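Hi all! I'm looking for someone to come help us spend money sensibly for a couple of months, which I realize sounds like a dream job (it's mostly spreadsheets, sorry).

## Equipment planner, part-time, Cernano

I'm Darcy Penner and I run the manipulation bench at Cernano. We teach two-arm setups to pick up small stuff and put it away, and right now that means toy building blocks going into a container, over and over. We've got $4,000 left for grippers, cables and spares, and I need a plan for next year before I blow it all on fingertips!

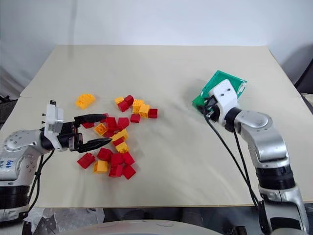 You'd be with us 10 hours a week for 2 months. Mostly you'd get quotes (Grurkden and Yazdani are the suppliers we talk to now, but I'm open), work out what wears out first, and tell me whether a second bench makes sense or whether I'm kidding myself. Pay is $32 an hour.

I'd love it if you've bought lab or shop equipment before, even on a tiny budget. You don't need to code. You do need to be okay calling a vendor back three times about a lead time – I'm terrible at it – and okay sitting with the operators for an afternoon to hear what bugs them.

Our old parts list lives in Uvby and it's a mess. Arben Kneževič started cleaning it up in November and will walk you through it.

To apply, send me a resume and a few lines about something you bought for work that you'd buy again (or never would). I'm reading these as they come in, starting 1 Dec 2022.

Darcy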